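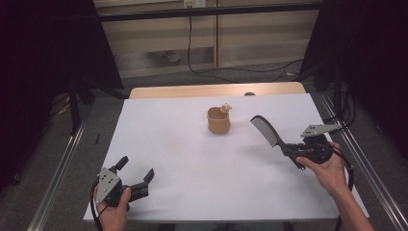 Figure 1. Comb and cup task, comb held in the right gripper.

Project report, Troton group
Last updated: October

1. What we set out to do

Our proposal said we would collect demonstrations by hand with a pair of hand-held grippers and train a policy that could put a comb into a cup. The class handout, and most of the papers on the reading list, make this sound like a solved recipe. You collect enough demos, train overnight and get a working skill. We did not find that, and we think the report should say so plainly.

We picked the comb because the other groups had picked blocks. It is thin, black and hard to grip the same way twice. The cup is small and tan with a little white figure on the rim, so one side of the opening is partly blocked. We thought that would make the task interesting. It mostly made it slow.

2. Data

We recorded 2,209 attempts over the term and kept 1,354. The rest were thrown out for tracking loss, a dropped comb, or the cup getting knocked over. That is a lot of waste, and our own rules for what counted as a bad demo changed after the first two weeks. Some early demos that we kept would not pass the later rules. We did not go back and fix this.

The original target was 1,000 clean demos. We passed it and saw no clear jump in results, so we are not convinced that the number in the handout means much for a task like ours.

The left gripper was meant to steady the cup. In many demos it does very little. Two of us would have dropped it and used one hand, but the Aritz scripts expect both streams and we ran out of time to change them.

3. Results

We ran 210 test trials on the arms in the Ramico lab. The trained policy reached toward the comb in most of them and got it into the cup in about a third. Nearly all the successes came with the cup close to the middle of the white sheet. Move it toward an edge and the policy tends to go to where the cup used to be. To us this looks like memorizing a position. The Chamoun group claims a much higher rate with the same code, but their cup never moved, and we would not compare the two.

4. What we would change

Fewer demos, more cup positions, and rejection rules written down before recording starts. We would also test after every few hundred demos. We tested once, at the end, and by then there was no time left to collect anything different.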